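Workshop > Notebook > Sim Runs

Thursday, after lunch

Okay, so the left arm thing is real and I'm not imagining it. Thiện Văn and I reran the Grumwood house overnight, 341 episodes, and 286 finished clean. Not terrible! But when I went through the failures by hand, most of them were the same fault: left wrist gets its target, the arm stalls halfway, and then the controller quietly winds up torque until the limit trips at step 97. No warning in the log, just a dead episode.

My first guess was contact with the plant pot (the arm goes right by it on the way down to the marble), so I parked both arms low over the open floor and stepped through from there.

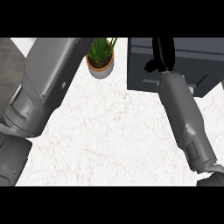
What I tried

Moved the pot a meter back. Same stall. Swapped the carpet friction for the marble value, same again. Then Thiện Văn diffed the joint files and found the left wrist damping set to 3,000, left over from the Brorlow import. The right one never got touched, argh.

Fix is in, rerun tonight. I still want the torque limit to shout before it trips, because on the real arms I'd be standing next to that. No hardware runs till it does!

Filed under: Simulation, Faults & Fixes
4 comments · 2 shares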